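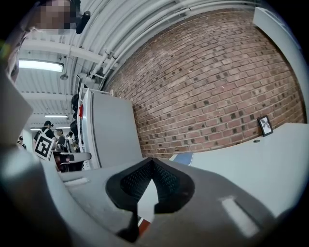 The back wall and the new lights at the Bresside workshop.

Community > Places > Workrooms > Bresside

Last updated: 29 July 2023

"I wanted the wall left alone"

Ostap Karpenko has spent a good part of the year fitting out one room. It is a workroom in the old Pondstead buildings at Bresside, with a brick wall, a white corrugated ceiling and a lot of pipes, and he rents it with a small group of people who repair and frame things. We talked to him about the brick, the lighting and where everything goes.

He found the room through a card in a shop window. It had been used by a firm called Symonenko, which stored catering equipment there, and when he went to look at it the floor was stacked to shoulder height.

"You couldn't see what size it was," he says. "I walked in about two steps and that was as far as you could go. But I could see the top of the brick wall and the ceiling, and I thought, well, the height is good. I signed for it in May and they took another week to get their things out."

The budget for the whole job was £4000, and that had to cover electrics, paint, storage and anything that turned up along the way. The electrics took the largest share. The old fittings were on one switch by the door and two of them buzzed.

"I had fluorescent put back in, and people have told me off for that. They say I should have gone for something else. I like a long tube for bench work. You don't get one hard shadow under your hand. Anyway the brackets were there, so it was cheaper."

The ceiling was the first thing to be painted. It had been cream, or had become cream, and the ribs were full of dust. Karpenko and two others brushed it down over a weekend and then painted it white, beams included.

"Don't do a ribbed ceiling with a roller, that is my advice. We tried it. The roller does the bit that sticks out and then you go back and do every groove with a brush. It took us 40 hours between us, and I wrote that down because I had told everyone it would be a day."

The pipes were painted at the same time. They run in a bundle along the top of the brick wall, held by clips and brackets, and he did ask for a price to box them in. It came to £186 for the materials alone, before anybody had lifted a saw.

"I thought about it for a night. Then I thought, if one of them leaks I will have to take the boxing off again. So they are white like the ceiling and after a week you stop looking at them. The landlord has keys to come and check them, and he can see them all from the floor."

Leaving the brick bare was the one decision he would not move on. Some of the group wanted it painted to make the room brighter. It is a red-brown wall with darker bricks scattered through it and pale joints, and he says it was in better condition than anything else in the building.

"I wanted the wall left alone. Everything else in there is white. If you paint that as well you are sitting inside a fridge. We brushed it, we vacuumed it, and I filled a few joints low down where the mortar had gone soft. You can find my repairs if you look, they are a bit too neat."

He has kept it clear of hooks and shelves too. There is a small picture in a dark frame at the foot of the wall, and for the moment that is where it stays.

"People ask me when I'm going to hang it. I have drilled one hole in that brick in my life, for a cable clip, and it took the face off. So it leans. It's fine leaning."

Storage was harder. The group had been used to working out of their own sheds and spare rooms, and each of them arrived with boxes. Karpenko's rule was that nothing lived on the floor overnight, and he admits the rule lasted less than a month.

The tall white cabinet came from a clearance sale at Clitus, a supplier's yard on the other side of the river. It has a plain smooth door, and he chose it over an open rack that would have held more.

"With an open rack, you are tidying it all the time or you are looking at the mess all the time. With a door you can shut it. I know that is not a system. But some of us finish late and there has to be somewhere you can put a thing down and go home."

Getting it in took 6 of them and the door had to come off its hinges – the room door, that is, as well as the cabinet's. He would measure the corridor next time.

The shelf is a different matter. It is white metal and it is for things that get used every day, so he is stricter about it. Anything left there for a week without being touched is supposed to go in the cabinet.

"A shelf fills up by itself. You put one tin on it and the next person sees a tin and puts theirs down next to it. So I go along it on a Friday. I'm not popular on a Friday."

He is happier with the table. It is white as well, and he says that helps when he is sorting small screws or looking for a dropped pin. He wipes it down himself before he leaves and asks the others to do the same.

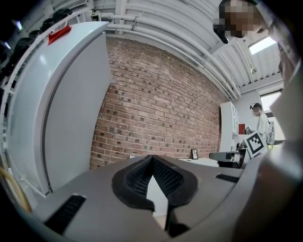 What is still to do

The list on his phone is not short. Cables come first. He would like more sockets along the walls so that leads don't have to cross the floor, and the electrician is booked to come back and price it.

"A lead on the floor is all right if you know it's there. But we have people bringing in a chair or a frame, walking backwards with it. I want them up off the floor before winter."

Heating is the other one. The room has a high ceiling and thin panels above it, and he expects it to be cold. He has been offered a second-hand heater and has not decided. The others would like a proper sink, which he thinks is a question for the landlord.

Asked whether he would take on another room like it, he says he might, if it came empty.

"The work is all right. I like painting, I even liked the ceiling by the end. It was the waiting for other people's things to go. Next time I want to open the door and see the floor."

The workroom is open to visitors by arrangement. Ring the bell at the side gate and allow a few minutes for somebody to come down.

We use cookies to remember your settings and to count visits to this site. By continuing to browse you agree to our use of cookies. Accept | Manage settings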